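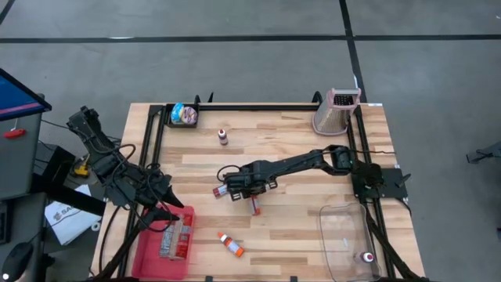 Small bottles on the table, one box in the red tray.

Sorting the condiment shelf: your questions

Updated 29 March 2019 by Wanda Esposito
Print this page | E-mail to a friend
Shares: 1144

The Pennington kitchen sort-out has been going for a while now, and the same questions keep arriving. Most are sensible. A few are really complaints about a husband. I have done what I can with both.

What do I need before I start?

A clear table, a tray, a bin and a damp cloth. The tray takes whatever you're keeping but haven't found a home for. The bin takes the rest. A small bin is fine as long as you're prepared to empty it, and if you've bought a large one specially I'd say you already know what's at the back of your cupboard.

Why a tray? Can't I just make piles?

You can. Piles spread, though, and by teatime the keeping pile and the going pile have met in the middle and you're reading labels all over again. Get a tray with a bit of a lip. Ours is red plastic and shallow, and boxed things lie flat in it quite happily. Turn them so you can read the front.

Do I take everything out at once?

One shelf at a time. Sunita Okafor did her whole larder in a single go last December and the family ate toast for two days, standing up.

How do I tell whether a bottle is worth keeping?

Pick it up. If it weighs nothing, it's a bottle of nothing. If it has some weight, read the date. If the date has rubbed off, open it and use your nose, and if you find yourself asking someone else to smell it as well, that's your answer.

I have two bottles of the same sauce, both half full. May I combine them?

Same sauce, similar date, both kept in the fridge: I would. Use it up by the earlier date. Otherwise put the older one at the front and stop buying it. I'm told there is a house in this town with 7 bottles of brown sauce on the go, and I'm not going to say whose, Clyde.

Should squeeze bottles be stored on their caps?

Only if the cap is flat. The sort with a pointed nozzle will not stand on its head, whatever you've seen in cafés, and you'll find out at the worst moment. Stand them upright and give them a shake. Wipe the nozzle first or it will wipe itself on you.
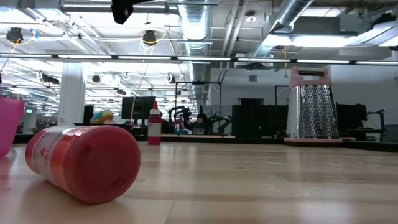 Photo: Zarmeena Ansari / Pennington Kitchen Pages

Is it all right to lay bottles on their sides?

On the table, while you're sorting, yes. In the cupboard, I'd rather you didn't. Round bottles roll, and labels face whichever way they please, so you end up trying to identify a sauce from four letters. Anything with a doubtful lid will also leak, slowly, into the one thing you can't wash.

Where does the grater go?

Everyone asks this. A box grater is too tall for the drawer, too bulky for the rack and too sharp to be left lying about among things you reach for without looking. Stand it up at the back of a deep shelf with the handle on top. If yours has a proper base, put it down on that. Mine has lived beside the flour since I gave up trying to be clever.

Do I need all the sides of it?

You need the big holes for cheese. The fine side is for nutmeg and for people who enjoy washing up.

Will a wooden worktop mind all this?

Less than you'd think. Vinegar and anything red should be wiped up straight away, and don't let a sticky bottle sit there overnight, unless you like rings. Cosmin Husar swears by a tin of Priltik wax. I swear by the damp cloth mentioned above, which costs less and has never needed a second coat.

Pink plastic or red plastic? Does colour matter?

It matters if it helps you remember. One colour for food, another for tools, and tell the rest of the household. They won't listen, but you'll have told them.

How long should one shelf take?

I allow 10 minutes for sauces. Spices take longer, because you'll discover you own three jars of mace and will want to sit down.

I've finished and it looks worse. What now?

Put the kettle on, then put the tray away before anything else. Half the trouble is usually the tray.

Comments (7)

We use cookies to remember your preferences. By carrying on you agree to this. OK | Find out more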